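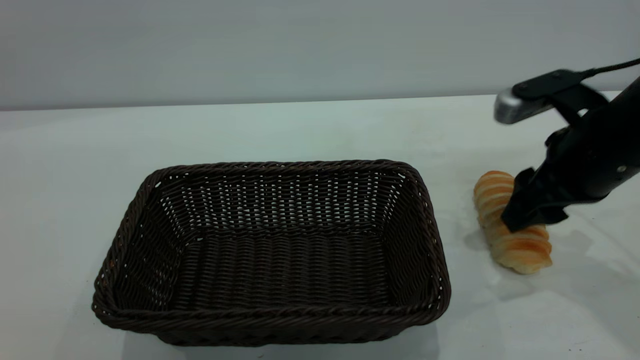 Nukow has released a set of 646 demonstrations recorded by remote control, and it is asking buyers not to expect too much of them. Each one covers a single small job with the operator driving the arm throughout. In the bread task, a two-fingered gripper is steered down over a ridged, spiral-shaped roll beside a dark woven basket. The arm decides nothing for itself.

"Twelve clean recordings look great in a sales video," the company said. "They say very little about a bakery on a Sunday morning."

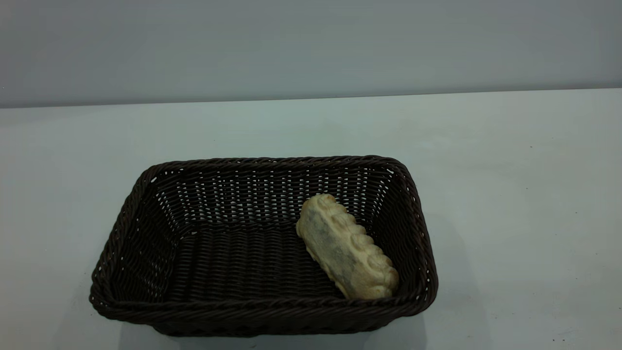 Nukow also doubts the common claim that 1,000 demonstrations are enough for any simple task - it has seen no proof of that, from its own lab in Sulevwood or from anyone else's. Furkach, its test partner, will publish failed runs next to the good ones starting in April.

Media contact: Nukow press desk, Sulevwood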